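## 4. First street run with the Mundix delivery cart

This section is for club teams who finished the indoor track test in section 3. Two students are needed for each run: one is the driver with the hand controller, and one is the walker who stays beside the cart and keeps a hand free for the stop button.

**Before you leave the club room**

1. Charge both batteries until the charger light is green. The second battery goes in the bag, not in the cart.
2. Check that the lid is closed with the two latches. Stokerlow lids need a strong push on the left side.
3. Screw the antenna pole in by hand only. Do not use pliers.
4. Open the file `street.cfg` and set `max_speed` to 10. The number is in centimeters per second. It is slow, but the first run must be slow.
5. Set `log_interval` to 1000 (milliseconds).

> **Note:** Teams with the older Panavden board must save the file and then restart the board. The newer board reads the file by itself.

**On the street**

6. Choose a straight street with little traffic, and ask your teacher to approve it.
7. Put the cart on flat concrete, with the front wheels pointing away from you. Wait for the long beep.
8. Let the walker press the stop button one time. The motors must go silent. If they do not, switch off the main power and return to section 2.
9. Release the button and drive forward slowly. Keep away from gutters, loose sand and parked cars.
10. At the end of the street, stop, turn the cart by hand and drive back on the same line.

> **Caution:** The distance sensor looks forward and cannot see a hole in the road. A wheel can fall into a wide crack and the axle will bend. The walker must watch the ground, and the driver must stop when the walker says "stop" - also if the reason is not clear.

> **Caution:** Do not run the cart in rain. The Riis motor covers are not sealed.

**After the run**

11. Turn off the main power before you lift the cart.
12. Copy the log to the team folder and clean the wheels with a dry brush.

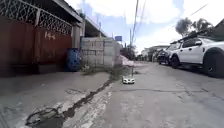
**What should we do if the cart pulls to one side on a straight line?**

Stop the cart and compare the two rear wheels first. Dirt on one axle is the usual cause. If both wheels turn freely, change `trim` by one step and drive the same line again.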